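December
By the Tavon Newsroom
25 shares | 4 comments

Tavon Pharmacy Services has opened its winter medicine check, a program that asks households in the Ruawai district to go through the medicines they keep at home and bring in whatever is out of date. The service runs through the end of the month at the Fallow Street and Filleo Square counters.

Residents took part in large numbers last winter, when the two counters accepted 1,009 items for disposal. Most were common products: pain relief tablets, cough syrups, vitamins and creams that had been opened and then forgotten. Staff noted that many had been stored in bedrooms, in nightstands or in plastic first-aid boxes kept within reach of the bed.

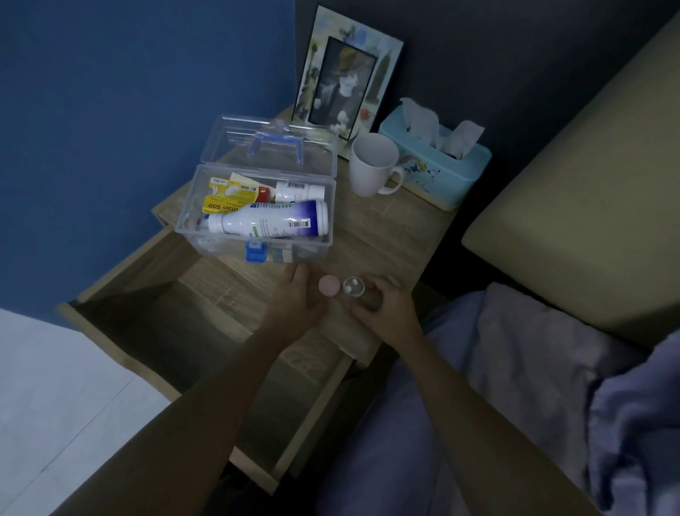
Households are asked to begin with loose or nearly finished bottles. A bottle holding only one or two pills is easily overlooked, and its label may have worn away. Tablets should stay in the container they came in, with the cap replaced firmly after each check. Cartons should be kept with their leaflets — the dosage instructions are often printed nowhere else.

The pharmacy also advises against mixing different tablets in one bottle to save space. Where a box has become crowded, items in daily use should be separated from those needed only on occasion. Storage boxes should be latched and placed out of the reach of children, preferably in a cool, dry room.

Medicines should not be poured down the sink or placed in household trash. Both counters accept tablets, capsules, liquids and ointments at no charge, and no receipt is required. Needles and inhalers are handled separately, and residents should ask at the counter before bringing them in.

A printed checklist is available to the first 100 visitors at each location. The counters are open until 4 p.m. and are closed on Sunday.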